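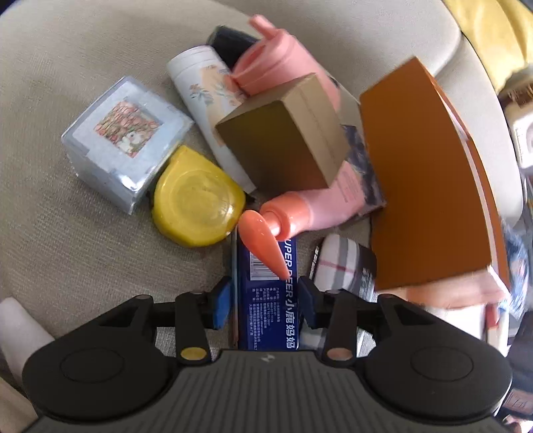 Notes on Collecting Household Demonstrations

The collection work for Urance has now been running long enough that I am regularly asked what it consists of. This post sets out the procedure as we practice it, along with several decisions that took longer to reach than they should have. It is written for colleagues at the Kostmont office and for the small number of outside readers who are planning similar work. The views in it are my own.

The purpose of the collection is to assemble examples of people handling ordinary household goods with hand-held grippers, so that a learning system can be trained on them. The operator does the task and the gripper records it. There is no robot arm at this stage. An operator who has folded, stacked, and tidied for an entire lifetime brings a great deal of skill to the work, and the task of the procedure is to let that skill through without distorting it.

Choice of setting

Our first sessions were held at a bare table. The recordings were clean, and the policy trained on them performed acceptably at a bare table. When the same policy was given objects resting on a soft surface, it approached too low and pushed them into the fabric. We have since moved a large share of the work to upholstered furniture. A sofa seat gives under load, slopes toward the back, and allows round objects to settle at angles that no one would choose. These are the conditions found in a home, and the examples should contain them.

Choice of objects

The object list for the tidying task was drawn up under the working name Markik. It is deliberately mixed. A pile may include a flat box, a pump bottle, a round tape measure, a drink bottle with a flip lid, a cylindrical tin, and a small kraft paper box. The list also calls for packaging wrapped in clear plastic, which reflects light in ways that change with every movement of the wrist. Printed surfaces are welcome. Early on we removed items with busy artwork on the grounds that they might confuse the vision model, and this was a mistake, as most things people own are printed from edge to edge.

Objects are placed by hand and are not arranged. The operator is asked to put them down as one would after emptying a bag. Where one item rests across another, it is left so. The full list stands at 80 items, and a session draws on only part of it.

Flat items

Thin, stiff items receive a section of their own in the operator guide. A card lying on fabric offers almost nothing to take hold of, and the natural human method of sliding a fingernail beneath it is not available with padded tips. Operators may tilt the card against a neighboring object, press one edge so that the other lifts, or pass the item between two grippers. All three methods are accepted. What we ask is that the operator settle on one before the recording begins and carry it through, as a change of mind halfway produces an example that is difficult to label and of little use in training.

The grip itself should fall on the side edges wherever possible. Holding a card by its faces hides the print and encourages bending.
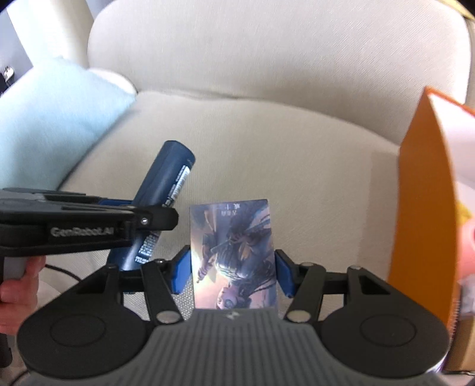

An illustrated card held upright by its edges, with the second gripper at left.

Work with two grippers

Using two grippers is slower to learn than using one. New operators tend to treat the second as a spare and let it hover. The guide now states that each hand must have a purpose at all times, even if that purpose is to stay clear. Cable position should be checked before every recording. A cable that catches on a housing will pull the wrist slightly off its path, and the effect is hard to detect in review.

It is also necessary to consider what each gripper sees of the other. The second tool will often cross in front of an object, and its pads may be hidden behind its own arm. We do not discard such recordings. A system that will one day operate with two arms must learn to work when one of them is in the way.

Review and rejection

Every recording is watched once at normal speed by someone other than the operator. At the close of December the accepted set for this task stood at 1613 examples. The grounds for rejection are few: loss of tracking, an item leaving the seat altogether, or a change of intention partway through. A fumbled grip followed by a recovery is kept and tagged. I argued against this rule when it was introduced and have since withdrawn the objection. The policies trained without recoveries had no response to a slip except to continue as though they were still holding the object.

Reviewers had also been rejecting examples for being untidy, which was never a stated ground. The guidance on this point has been rewritten.

Pace

A session lasts up to 55 minutes, with a break afterward. Longer sessions were tried at Kostmont and the examples toward the end became hurried and uniform, with the operator reaching for the same easy item each time. To counter this, the order of items is now drawn before the session and read aloud. Operators have asked whether they may decline an item that is buried. They may not, though they may move other things to reach it, and those movements are recorded as part of the example.

Matters still open

We have not settled how to describe the target state of the tidying task. "Put away" means different things to different operators, and the written instruction has been revised twice without full agreement. The Agbenyega protocol, which we follow for naming and storage, has no field for partial completion, and a request to add one is pending. Until it is answered, partly completed examples are being held in a separate folder and should not be used for training.

The lighting log is likewise incomplete for the earliest sofa sessions. Anyone drawing on that part of the set should check the notes file first.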